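FOR IMMEDIATE RELEASE

Triltine opens equipment planning program for home robot projects

3 March 2023

Triltine announces today a planning and purchase program for small organizations that want to bring robot arms into home support work. The program is named Nava. It helps a buyer to prepare a budget before the order is placed, and it covers the arms, the grippers, the cameras, the tables, the power supply and the training of the staff.

Many first budgets contain only the price of the robot. In the planning talks which Triltine held with its customers, the smaller costs were often missing. A buyer may forget the spare fingers for the gripper, the second set of cables, or the hours which a person needs to prepare a room in the morning.

"Our customers are careful people and they make careful lists," said Océane Hawthorne, head of planning at Triltine. "But the list is made in an office, and the robot will work in a living room. We want the list to be made in the living room."

For this reason each Nava plan starts with a visit. Two members of the team come to the home or the training room and stay for one working day. They measure the floor space, they note the power outlets, and they try simple table tasks with ordinary cups, bowls and cutlery. 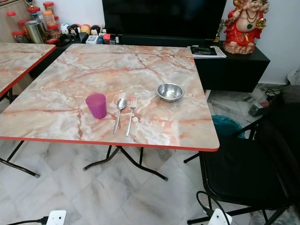
The team then writes a plan with two columns. The first column is for equipment that must be bought before the work can begin. The second is for equipment that can wait until the next budget year. The customer receives the plan within 40 days of the visit and is free to buy from any supplier.

Triltine has set the price of the visit and the written plan at $1,654. If the customer later orders equipment through Triltine, this amount is taken off the final bill.

The equipment itself comes from two partners. Dindia supplies the arms and the carrying frames. Zorkar supplies the grippers, the wrist cameras and the replacement parts. Both partners have agreed to hold their list prices for Nava customers until the end of May, so that a board or an owner has time to approve the cost.

Gripper fingers are a separate line in every plan. They are parts that wear, and the speed of wear depends on the tasks and on the surfaces in the room. The plan says how many pairs should be kept on the shelf and who in the organization should order new ones. 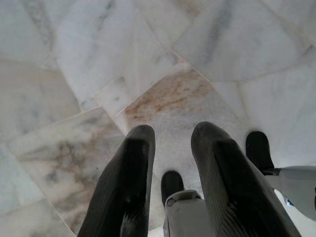 An open two-finger gripper over a marble floor, seen from the wrist camera.

"I was asked many times why we write the fingers on their own line," said Wayne McKinnon, who manages customer supply at Zorkar. "When they are hidden inside a general line for maintenance, the money is used for something else. Then the robot stands still and the people wait for a small part."

Power and furniture also have their own lines. The plan names the length of each cable and the place of each extension socket. Tables are included when the customer wishes it. Folding tables are accepted in the program, and the customer may also use the tables that are already in the home.

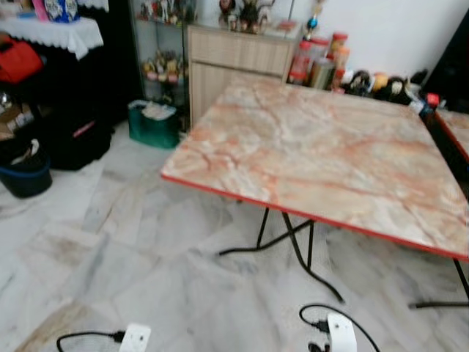
Folding tables with marble-patterned tops, with power extension sockets on the floor in front.

Organizations with a small budget can ask for support with the first order. Triltine will give a credit of up to $3,000 to each accepted applicant. The credit can be used for grippers, spare parts and training, but it cannot be used for the arms. Applicants should send a short letter with the number of rooms, the tasks they have in mind and the name of the person who will be responsible for the equipment.

The application form and a blank copy of the two-column plan are available from the Triltine planning office. Applications for the credit close at the end of May.

About Triltine
Triltine advises small organizations on the purchase and the care of automation equipment. It works with homes, training centers and independent support services.

Press contact
Océane Hawthorne, Head of Planning, Triltine

###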